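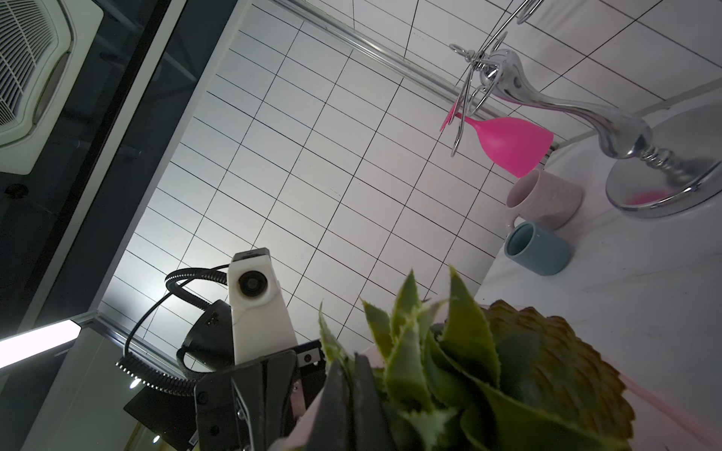 White panel, thin black lines, air conditioning in the corner.

White rooms and who has to sit in them

Writing this fast, between two other things, so forgive the order it comes out in.

I want to complain about white. White walls, white ceilings, white panels, white light. The whole business of fitting out a room where people do fiddly work as if the room had to be as blank as possible before anyone could be trusted to tighten a screw in it.

I've worked in five of these now. Pindham was the worst. Haleswood a bit better, mostly by accident, and I'll get to the accident. My first was a converted dairy with one window and a smell, and I'd go back to it tomorrow.

The case for white goes like this. It bounces the light round. It shows the dirt. It looks clean in the brochure. All true, I suppose. You pay for fewer lamps, you see the smear before the customer does, and the people who come round in good shoes nod and say how bright it is. Then they go home. They've been in there eighteen minutes. You're in there until June.

Bright isn't the same as easy to see in. That's my whole argument if you want to stop reading. A big white shiny surface with a strong light near it gives you a patch of glare, and the glare sits exactly where you don't want it, and moves when you move. Lean left to get away from it, it comes with you. Look at the lower part of that panel in the photo, how the white goes off to grey and then a wash of light comes across the tiles. Now imagine trying to judge, against that, whether a thing is level. Or whether it's the same white as another thing. You can't. I can't, anyway, and my eyes are fine, I had them tested.

And the grid. I have more to say about the grid than is probably healthy.

Thin black lines on white. From straight on it's tidy and rather handsome, like squared paper. People choose it from straight on, off a sample held at arm's length in a showroom. Then you go and do the job, and you're half under a bench looking up, and all the lines are heading off to meet each other somewhere and there isn't a right angle left in the place. I spent most of a morning at Pindham convinced a shelf was crooked. Took it down, put it back up. Level said it was fine both times. It was the lines behind it. My eye wanted the shelf to agree with the lines and from where I was kneeling it never would.

Hinata Chiba told me I was making a fuss. She likes a grid. She says it gives you something to measure against, and when she was at Yokoyama (the fit-out people, she did four years there) they'd use the lines to set out everything, brackets, rails, sockets, the lot, and it saved no end of pencil. Fair enough. For setting out, yes. On the day you put the brackets up a grid is your friend. But that's one day. The other days you just have to look at it, and it hums. Not really hums. You know what I mean. Fine black lines on a bright ground, rows and rows of them, at the end of an afternoon they start to swim.

She also said, and I've thought about this since, that a plain white wall with no lines at all is worse. Nothing for the eye to land on. You lose the corner, you lose how far off the wall is. I think she's right. I think that's an argument against white though, and she thinks it's an argument for lines, and we left it there and had a sandwich.

Lights next. Everyone has gone for bars. One long bright tube, stuck on wherever there was a flat bit, switched on and forgotten. I've nothing against a bar light in the right place, which is over the work and out of your eyeline. What you mostly get is one at the side, at the height of your face or thereabouts, glowing away. It lights up whatever it's fixed next to beautifully. So you have a lovely bright bit of wall and your hands in shadow.

A shade costs nothing. Bit of bent card will do it. I've taped card over more lights than I care to say and been told off for it twice, the second time by a man who then stood in the spot and said oh.

Then the air conditioning, and I know, I know, be grateful. I was in the dairy in a hot summer, I am grateful. But why always that unit. The beige-ish white frame gone slightly the wrong colour against the proper white around it, the slatted grille in the middle, up in the ceiling like a drain cover. It's the one thing in a white room that gives the game away. Somebody has fussed over the panels and the lines and the neat silver rail, and then there's a beige drain on the ceiling. I have grown fond of it, if I'm truthful. It's the only thing up there I'd recognise again.

My gripe isn't with how it looks, it's where it gets put. Units go where the pipe is short. Desks go where the window is. The two plans are drawn by different people in different months and so there's always one poor soul with cold air coming down the back of their neck all day. At Haleswood that was Toshiko Shimada, and she wore a scarf indoors for over a year before it came up, and when it did come up the answer was that the unit couldn't be moved. Nobody had suggested moving the unit. She wanted the table moved. The table was on wheels.

Right, the accident at Haleswood. They ran out of white. There was a delay on the last lot of panels, I don't know the details, something to do with a delivery from Grallow turning up short, and the end wall got done in a flat mid grey that was meant to be temporary. Ugly stuff. Sort of the colour of a filing cabinet. And within a few weeks everybody had shuffled their work round so that they were facing it. No meeting, no memo. People just turned their chairs. You could see the edge of a white part against it. You could see a hair. Your eyes had somewhere to go that wasn't shouting back.

When the white panels finally came the manager wanted them up, and there was very nearly a row. The invoice was 1,873 for that one wall including fitting. To make it worse! In the end they went up above head height and the grey stayed below, and it looks like a mistake, and it's the best room I've worked in.

So that's what I'd have, if anyone asked, and they don't. Something dull at the height of the work. Grey, a dusty green, brown even, I don't mind. Matt. Put your white up high where it can throw the light down and I don't have to look at it. Dark strip round the windows is fine, good actually, it stops the daylight bleeding into everything. Lines if you must but fewer, and pale, and not behind anything I'm expected to hang straight.

And go and lie on the floor before you sign it off. I mean it. Whoever draws these rooms draws them from the doorway, standing up, with good posture. Half of the work gets done crouched or twisted or with your head under a table edge looking for the thing you dropped. Get down there. Look up. See where the light hits you. See what the ceiling does. It takes two minutes and you'll find everything I've just moaned about and three things I've missed.

I had a letter after the last one of these, pointing out that hospitals are white and operating theatres manage. Theatres aren't, much. The gowns and the cloths are green and blue in every one I've been wheeled into, and I gather there's a good reason for it, the same reason as mine more or less. The corridors are white. The corridors are where you're just passing trough.

Someone will say it's all down to budget. It isn't, grey paint and white paint are the same money, I've bought both. It's down to what looks good in a photograph taken on the first day with the lights full on. A white room has one good day. After that it's got fingermarks round the switches and a scuff at chair height and a slightly different white patch where somebody touched it up from the wrong tin.

Anyway. If you're about to order panels, wait a week. Prop a sheet of something grey behind the bench and work infront of it. Then ring them up and see if you still want the full order. Toshiko has got her table moved, by the way, she did it herself one lunchtime. Still has the scarf on.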